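4.3 Registro de episodios de manipulación bimanual con bolsa

Este procedimiento genera los episodios de material deformable con los que se entrena la política Tina en la celda Steden.

1. Coloque el cubo con la bolsa puesta entre ambos brazos.
2. Compruebe que las tres vistas llegan al registrador Agyeman.

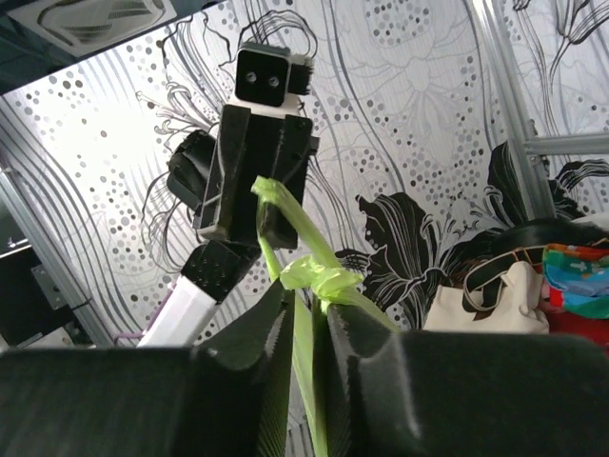
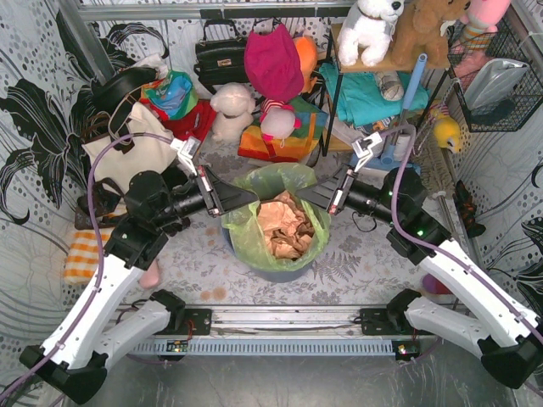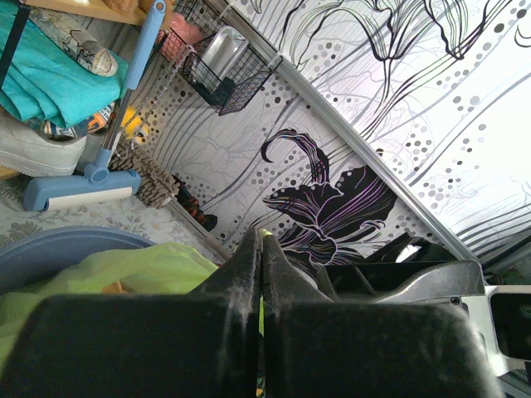

Figura 12. Vistas de una pinza (primera y tercera) y vista general de la celda (segunda).

3. Inicie el registro y ejecute la tarea con ambos brazos.
4. Detenga el registro y etiquete el episodio.

Nota: el protocolo prevé 1000 episodios; 967 superaron el filtro de sincronía y 300 se reservan para evaluación.

Precaución: no introduzca las manos en la celda Steden con los motores activos.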